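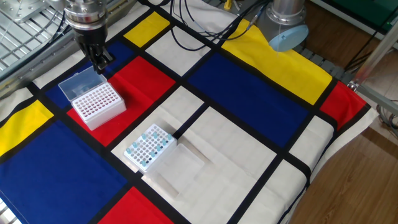
Throwing out a sound box every time the tips run out has always bothered Akosua Boateng, who would like to have seen the practice stopped years ago. Most labs in Drilbridge still do it, she said on Tuesday, and the boxes go into the same bin as everything else.

The Kwofie Shared Laboratory has begun keeping its empty pipette tip boxes and refilling them by hand. The change covers the teaching benches and the two rooms rented to outside groups. Racks that are only partly used are now topped up before a new one is opened.

The lab got through 900 boxes last year, according to its purchasing records. A box has a plastic base, a perforated insert and a hinged lid, and it usually outlasts the tips inside it by a wide margin. Loose tips are sold by the bag and cost less than the same number already racked.

Yaw Eshun runs the benches at Kwofie and drew up the new routine with Abena Nutsugah from the stores office. They tried it in one teaching room over the winter term before taking it to the rest of the building.

"The lids were what I worried about," Eshun said. "A lid that won't close properly means the box can't go back on the shelf. We lost 20 in the first term, mostly to cracked hinges, and that was fewer than I'd budgeted for."

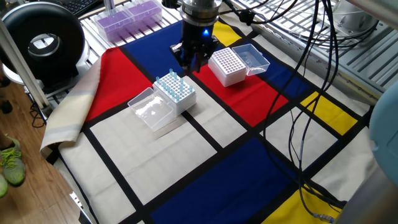
Sorting and refilling

Empty boxes go to a trolley beside the stores door, where they are sorted by tip size. Anything that has held samples or been near the culture hoods stays out of the program and goes to waste as before. The others are washed, dried on open shelves and filled from the bag with gloved hands.

Boxes meant for sterile work are autoclaved after filling and marked with a strip of indicator tape. Boxes for dyes, buffers and practice sessions skip that step and are kept on a separate shelf with a green label. Nutsugah said the two shelves were mixed up once in the first month – a whole tray had to be done again.

A person who has had some practice can fill 40 boxes in an afternoon. Students are asked to refill one at the end of each class, and the part-used racks are usually finished first. The lab has also asked its tenants to stop taking tips from the middle of a rack, as gaps scattered across the grid are slower to fill than whole rows. 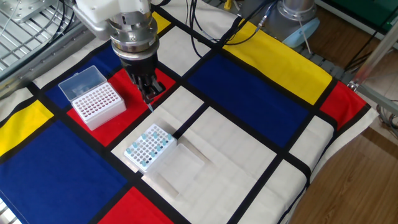 An open tip box and a smaller rack with its clear lid set down beside it.

Damaged boxes are stored until there are enough for a pickup. Plaltis, a local plastics firm, takes them at no charge as long as paper labels have been peeled off. Araba Abubakari of Plaltis said the clear lids and the white parts have to arrive in separate bags.

Two other labs on the same street have asked for a copy of the instructions, and Ekon College will start a similar program in its first-year chemistry rooms in June. Kwofie plans to look at its tube racks next. Those are already washed and reused on most benches, but the lids tend to go missing.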